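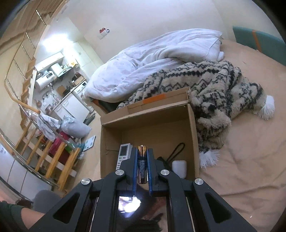 Batteries turn in the fingers when I pack them into a box

Posted by Jadoon, 26th February

I'm recording demonstrations with a hand-held gripper. The task is clearing small household things into an open cardboard box. The remote control and soft items are fine. With a cylindrical battery held upright between the finger pads, it often rotates as I lower it, and it lands on its side. I have 60 recordings and 21 of them end that way. Do I keep those or throw them out? And is there a better way to hold it?

Gakeck

Just squeeze harder. Worked for me.

Stimance

Squeezing harder helps a little, but check where you grip first. If the pads close well above or below the middle, the battery swings as soon as it touches anything. Close around the middle, wait a second, then lift straight up.

Lower it slowly and open the fingers only when the bottom is resting on the cardboard. Keep your wrist at one angle on the way down – most of my bad drops came from tilting at the end.

As for the 21, I'd take them out of the main set but not delete them. If the goal is only "battery in box", a sideways landing still counts and you can put them back.

Nukudside

Agree with Stimance on keeping them separate. Also vary where the box sits. I did 100 takes with it in one spot and had to start over in December.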